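23/07/2019
By Manalastas

Lecture recordings should stay up after the exam

When I enrolled at Gotberg, the recordings for each module came down 30 days after the exam. I think that is far too soon. Students resitting a paper need them, and so do those going on to the next level.

The usual argument is storage. Gotberg has almost 900 recordings, and Kornen keeps 1,000 on a smaller budget. The other argument is that people will stop turning up. Some will — but they had the recordings all term anyway, and a longer deadline changes nothing there.

Lecturers should be able to withdraw a recording that is out of date. Everything else should stay until the student leaves. The rule is up for review in July, and I hope it goes.
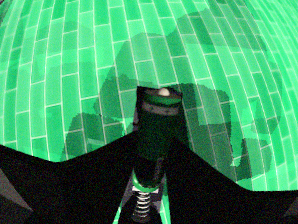
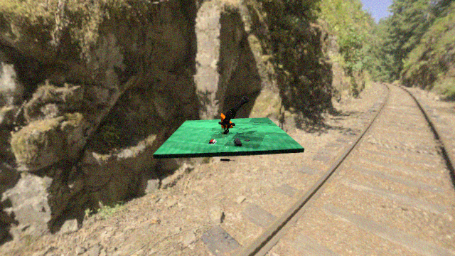
Green surfaces in two computer-rendered views.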